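From: Delorme
To: Hadville hall kitchen list
Subject: Re: Baskets for the lunch table

On the Prurnunance thread, someone wrote:

> I still think we should go over to baskets for the whole lunch table.
> Stokach do the round woven ones and they look a good deal nicer than
> the plastic trays. People take more when food is set out properly. We
> could have one basket per kind of sandwich, wrapped, and the rolls in
> the wire ones. I reckon we could fit up to 53 lunches on the long
> table that way and not need the second one at all. Can we agree this
> before May?

I'm willing to be talked round, but I'm not there yet.

First, "people take more". Do they? We put out 136 lunches over the spring and what came back depended on the filling, as far as I could see. The egg went every time and the cucumber didn't. I can't see a basket changing anybody's mind about cucumber.

Second, the space. A round basket on a rectangular table wastes all the corners. You can pack wrapped sandwiches in a tray edge to edge, standing up if you have to, and you can't do that in a bowl shape with a sloping side. I would like to see the long table laid out in full before we promise to give up the second one. Whoever came up with 53 must have been stacking, and the ones at the bottom of a stack get squashed.

Third, washing. A tray goes through the machine. Woven stuff doesn't, and crumbs get down into the weave and stay there. Yes, everything is wrapped. Wrapping comes undone, and people open things at the table and put them back.

I'll grant that the wicker looks better. I'd also keep the wire baskets whatever we decide, for the rolls and other dry things. They hold their shape, you can shake them out over the bin, and you can tell from across the room when they need filling. 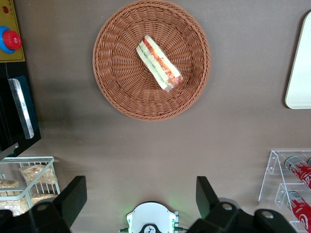 Wrapped sandwich in the round basket, packets in the white wire one, edge of a tray on the right.

Look how much room the one sandwich has round it. Very smart, but that isn't how we serve lunch, and I'd want to see the same basket full before I believed in it.

What I'd suggest is 2 round baskets to begin with, at the end by the door, and trays for the rest. Run it for a month. If the baskets empty faster with the same filling in both, I'll say so on here and we can order more. If the trays do as well, we've saved the money.

Has anyone asked Stokach whether they take returns? The page I found only talks about faulty goods.

Delorme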